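Two-Arm Laundry Build: Frequently Asked Questions
Last updated 17/02/2025

What is Ziltau?
Ziltau is a pair of small robot arms on a shared rail, built to sort and fold clothes on an ordinary table. It was put together at the Drirwood shared workshop. The parts list and wiring notes are free to copy.

What did it cost?
The arms, rail, cables and power supplies came to $2,173. With the cameras and a used computer the total was $2,645. Workshop fees are not included.

Why start with trousers?
They have hems, pockets and thick seams, and those are the places where a gripper usually slips or picks up one layer too many.

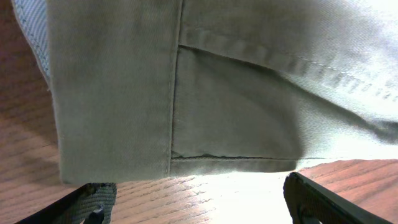 Smooth fingers were no good on twill. Textured pads grip much better, and they are cheap enough to replace when they wear down.

Do I need a special table?
Any flat, steady table will work. A glossy top gives the wrist cameras some trouble with glare, so try moving your lamp before you change any camera settings.

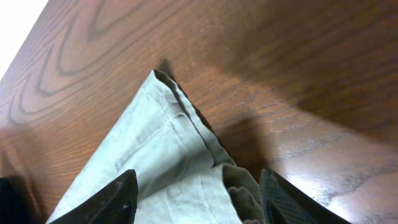

Set the exposure by hand once the lamp is in place. Auto exposure drifts every time an arm moves over a bright spot, and the fabric edges get lost.

How far apart should the arms be?
Far enough that the elbows clear each other at full swing. Tighten the rail plates first, then run both arms slowly through their whole range. 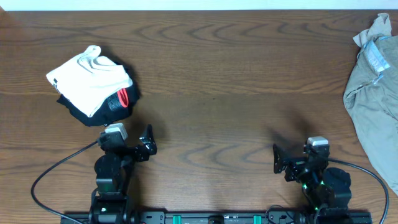

How long does calibration take?
Plan on 18 minutes for both arms the first time. After that, a quick check of the home position is enough unless you have moved a motor.

Can I use longer cables?
Yes. We leave 8 inches of slack at each wrist. Check the connectors after every long session.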